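Skosico Opens Second Round of Home Recording for Its Household Robot Program

Company adds everyday rooms and ordinary clutter to the examples its learning system trains on

IKUDGATE, October -- Skosico, a developer of software for two-armed household robots, said today that it has begun a second round of example gathering in lived-in homes. The round will add 766 recorded demonstrations to the 700 the company finished earlier this year with its hardware partner, Promard.

Each demonstration is one short task carried out by the robot while a trained operator guides both arms. Cameras at the head and at the wrists record the task together with the position of every joint. The recordings are then checked, labeled and passed to the learning system, which uses them to work out its own movements for similar tasks.

The first round was recorded almost entirely in a workshop with plain benches and fixed lighting. Skosico said the system trained on that material did well in the workshop and noticeably worse in homes.

"A workshop bench is a matte gray rectangle," said Aurora Tavares, who leads data work at Skosico. "In a home you get a shiny tabletop with a swirled pattern and a clear plastic bottle standing on it next to a patch of glare. There is a washing machine behind it and laundry hanging off to the side. The system needs to see a lot of that before we can expect it to reach for the right thing."
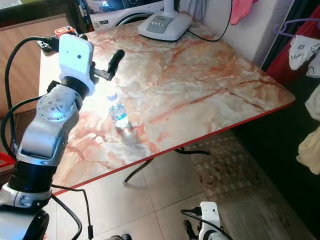 What the Second Round Covers

Recording is taking place in 4 homes. Operators work in rooms as the residents keep them and are asked to leave furniture, hanging clothes and cords where they find them. Tasks include picking up and setting down bottles, moving packaged goods from one spot to another, and handling cloth.

Every home is assigned a team of two. One person operates the arms and the other logs each attempt, including those that fail. Failed attempts are kept in a separate set and used to test whether the system can tell a poor grip from a good one.

"We used to throw the bad ones away," said Américo Torres, operations manager for the home teams. "Now they get a label and a short note, same as the others. It makes for a longer day, but the notes have been worth having."

The wrist cameras are a larger part of the work this time. A head camera gives the general layout of a room, but an arm reaching forward can hide the object it is reaching for. The wrist view keeps the gripper fingers and the space between them in sight, and it also takes in whatever is nearby. At floor level that can mean pale tile and grout lines on one side and a heap of bright wrappers, caps and packages on the other.

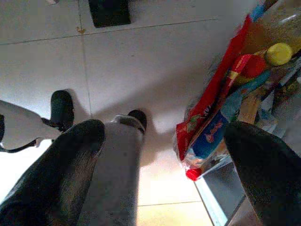
Skosico said reviewers look at the head and wrist recordings side by side before a demonstration is accepted. A recording is sent back if the two fall out of step or if a camera drops out during the task. Madalena Lobo, who manages review, said her group has 5 people and expects to add more before the round closes.

"Most of what we send back is timing," Lobo said. "Clutter is fine. We want the clutter."

Residents sign a consent form before recording begins and may ask for any session to be deleted. Faces, mail and printed personal details are blurred before the files leave the company's own storage.

Next Steps

Training on the combined set will start once the last home is finished. Skosico plans to compare the new system with the current one on the same tasks, in rooms neither has been trained on -- a test it did not run after the first round. Results will be shared with Promard and with Carrilho, which is supplying the storage for the recordings.

Related News

Skosico and Promard Extend Hardware Agreement
Jacinto Montes Named Head of Field Testing
First Workshop Demonstration Set Completed
Carrilho to Provide Storage for Skosico Recordings

Contact: Skosico Press Office, Ikudgate | Copyright Skosico. All rights reserved. | Back to top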